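Home Issues Authors Submit

6 min read

4.2 Where shared things go

Earlier work on shared offices has mostly asked who owns the stapler. We were more interested in where people believe the stapler to be, a question on which staff at our two sites held firm and incompatible views. Dresley had moved to open seating 5 years before the study, and Wamholm had followed under protest. Both had a written storage policy. At Wamholm it hung in the kitchen, beneath a notice on the subject of milk.

We interviewed 23 members of staff and asked each to name the proper home of a set of everyday supplies. Agreement was high for printer paper and collapsed at envelopes. Several people said that scissors were kept "in the usual place", then named different rooms. Mohamedi's account of office drift would predict this: a thing is put down once, in a hurry, and the spot hardens into custom. The policy is then amended to match, or quietly forgotten.

Closed storage made matters worse. Staff were less willing to look behind a door than along an open shelf, even when told that they might, and a lock was widely taken to mean that permission was needed (Figure 2).

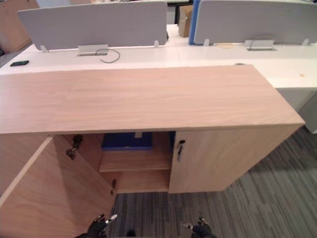 Figure 2. A lockable two-door cupboard with one door open.

Asked who could give such permission, most named a colleague who had left. The Welteck survey found the same reluctance in larger firms, though it put this down to poor labelling. Our sites were well labelled. Dresley had bought 1000 printed labels in June and used them with some zeal – the box of spare labels had one too – yet borrowing from closed cupboards hardly changed. We return to the envelopes in section 5.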